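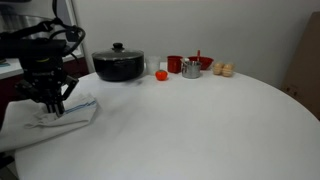 Short fiction

May 23, 2026
By Seraina Tanner

The fault came again in the 427th fold, and Nermin Demirtaş was the only one awake to see it. The arm had closed its fingers on the towel with the blue stripe, lifted a small piece of the cloth, and stopped. Then it went on closing. On her screen the force climbed past the limit, and the limit did nothing.

She pressed the red button. The motor gave a short sound, like a person who was interrupted, and the arm stayed where it was.

"Nelero says it is the cable," Jonas said when he came down with his coat over his pyjamas. "They wrote this in September also."

"They changed the cable in September."

He bent to look at the fingers. Between them the cloth was pressed thin. Nermin thought of Deisy, who held the towels straight for the arm on the mornings when it was slow, with her bare hand, because it was quicker — and because they had all told her that the limit was safe.

"How many folds did we promise them?" he asked.

"600 before they visit."

He was silent for a while. Upstairs a pipe was knocking. She took a marker and wrote on a piece of tape: DO NOT START. She put it over the switch and pressed it down with her thumb, twice.

"I will call Deisy," she said.

"It is three in the morning."

"Then I will call her before six."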